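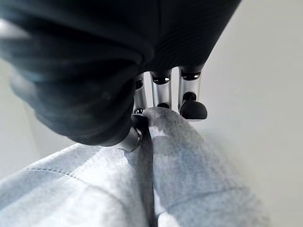 Branville Residence Services, Ticket 300: Persistent musty odor, ground-floor lounge. Status: Monitoring. The odor was first reported in May by the building office and is strongest in the morning, before the ventilation starts. Initial checks of the drains and the air filter found no fault. Soft materials were then added to the inspection list. Fabric such as the cloth beneath the black hand with the silver fingers can hold an odor long after its source has been removed, and it must be checked separately from hard surfaces.

Log entry 1. The Narklow ventilation controller was found set to shut down at 9 p.m. and restart at 9 a.m. Overnight humidity reached 60 percent. The schedule was changed to continuous low speed.
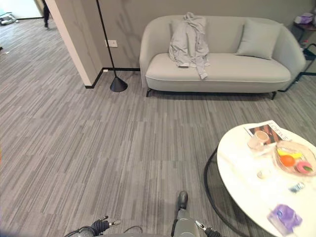 Log entry 2. Humidity remained above target after the schedule change. The contractor, Ó Néill Building Services, opened the return duct and found the damper closed. The damper was released and tested through its full range.

Log entry 3. The Laltia sensor was compared with a handheld meter over 16 hours. The readings agreed, and no replacement is required. 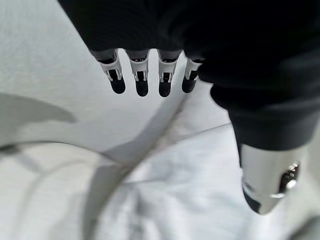 Black hand above the pale work area.

Action required: The building office is asked to keep the supply vents clear and to report any return of the odor under this ticket number, stating the time of day. Please do not use scented sprays while monitoring is in progress. They interfere with follow-up checks.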